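Course handout, Unit 7: Comparing Grippers and Cameras
Fernville evening course in practical robotics
Teacher: Kauko Hämäläinen. Lab assistant: Buppha Saithong

Purpose of this unit

In Unit 6 you compared the fingers only with foam blocks. Now we use books. A book is flat, heavy for its size and has a smooth cover, so it tells us more about a gripper than a block does. Please read these notes before you come to the lab.

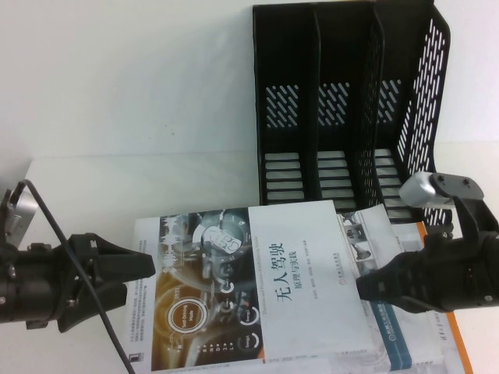
The first question is always how the finger meets the object. A flat tip needs an edge to hold, and a thin book on a table gives very little edge. Look at the two arms on our bench: they come in from opposite sides, and the paperback with the title 无人驾驶 lies between their fingertips. With this arrangement you can let one arm hold the book still while the other looks for the edge. Check also where the cable goes. It crosses part of the cover, and you must write this in your log.

Finger sets

We compare two sets, the Dason and the Dela Peña. Do 8 attempts with each set and do not change the speed between them. The speed value in the controller is 800. If you find 897 there, it is left from the Milamport exercise and you must set it back.

For books that stand side by side, the finger has to enter the space between them.

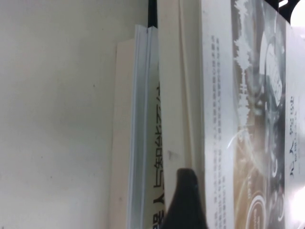 Go in slowly and stop when the motor current rises. If you push more, the second book moves too and the attempt counts as failed. Write the current at the moment of stopping, also for failed attempts.

Cameras

The wrist camera is near the object, but the gripper covers part of its view. For each position, write down which corner is hidden and if you can still read the title.

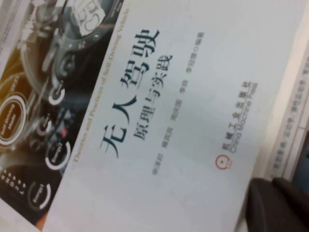 Fig. 3. Wrist camera view, title and publisher's name readable, finger at lower right.

Small print is the harder test. Compare the author line with the title before you decide that the focus is good.

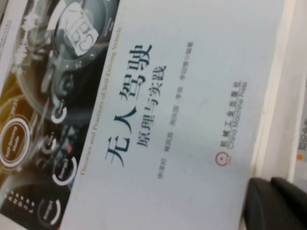 Fig. 4. Wrist camera view of the same title. The author line is blurred and the gripper is out of focus.

Homework: one page, with your table of attempts. Send it to Buppha before Sunday.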